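Gimell swimmers come home with nine medals

It was a long, loud and very happy bus ride back to Gimell for the town's swim club, which picked up nine medals at the Brallen Invitational in August – the best haul the club has ever managed away from home. Three of them were gold, and two of those came in the backstroke, an event the club hardly entered a few seasons ago.

The girls' medley relay gave everybody the biggest thrill, coming from fifth at the last turn to touch first, just ahead of a very strong Nencombe team that had led nearly all the way and was as gracious as could be afterward.

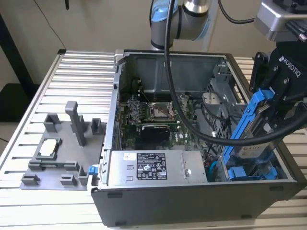

One of the Nencombe coaches said the relay was the best race of the whole meet, and that the Gimell girls had earned every bit of the noise they got from the stands.

The club now goes back to early mornings at the Hosseinzadeh Pool, where practice starts at 7 and new swimmers are always welcome to come along and try a session or two – bring a towel and a warm jacket for afterward!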